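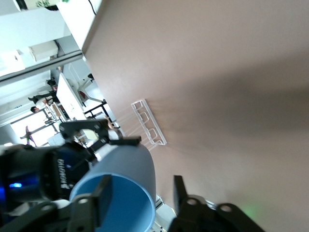
Unit 4: Planning a place from the wrist camera

Notes by Urs Berchtold, Storkovley lab course. Read before the April practical.

Last time we got as far as closing the fingers on the cup. Today's code has to put it somewhere useful: in one of the four compartments of the white rack. The work splits into three nodes, and you will edit the last two.

1. Perception. The rack is thin and open, so most of what the detector sees through it is table. Depth is poor on parts this narrow. We fit a flat rectangle to the colour edges and take height from the table plane. Shadows give false edges — check the overlay before you trust the fit.

2. Planning. The held cup must be attached to the gripper in the collision model. If you leave it out, the planner treats the fingers as empty and will happily route the cup through the rack. The cup's open end points sideways after some grasps, so the goal pose needs a wrist rotation as well as a position. Stop the approach 59 mm above the rack and replan from there.

3. Control. The last descent is a straight line at 18 mm/s, with the force check running. The control loop runs at 200 Hz. Don't put image processing inside it. Ctibor Tichý's group did last year and spent an afternoon looking for a fault in the arm.

Log files go in the Pirkness folder, named by group and run. The replay set has 156 recorded placements and you should test against it before you ask for time on the arm.

For the practical, bring:
your planner config
one plot of commanded against measured height
a note of which compartment you chose and how the code chose it

Reading: Vrabec handbook, the section on attached objects.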